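Purkesach Equipment Reuse Service
Frequently asked questions: donated desktop computers

Last reviewed: Nov 18, 2018

Who may donate a computer?
Donations are accepted from households, schools and small firms. An organisation wishing to donate more than 22 machines should write to Ghizlane Tazi before delivery, so that storage can be arranged.

Must I remove the hard drive first?
No. Donors may keep their drives if they wish, but drive brackets and trays should be left in the case. Replacements for older models are difficult to obtain – in some cases they cannot be bought at all.

What should be checked before a machine is handed in?
Please disconnect the mains lead and remove any discs or memory cards. Donors need not open the case.

How is a tower laid out inside?
Layouts vary by maker and model. In many office towers the power supply, the drive bays and the motherboard can all be reached once the side panel is off. Coloured plastic often marks parts intended to be handled, such as drive carriers. 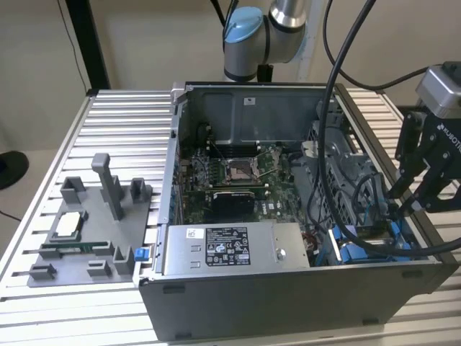
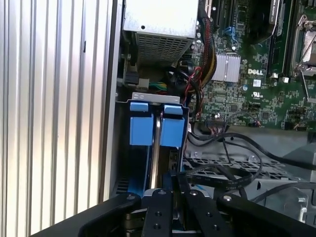 Will the processor and memory be reused?
Where possible, yes. Processors are removed, tested and stored separately from the board. Memory is sorted by type and size. Please do not touch the contacts inside an empty processor socket, as they bend easily and cannot normally be repaired.

Can I collect spare parts?
Registered members may request up to 3 parts per visit. Power supplies are issued only after an electrical safety test and must not be opened – they can hold a charge after being unplugged.

How long does assessment take?
Most machines are assessed within 23 working days. Items received in December may take longer.

Whom should I contact about a donation already made?
Please write to Lucie Sutherland at the Purkesach office, quoting the number on your receipt.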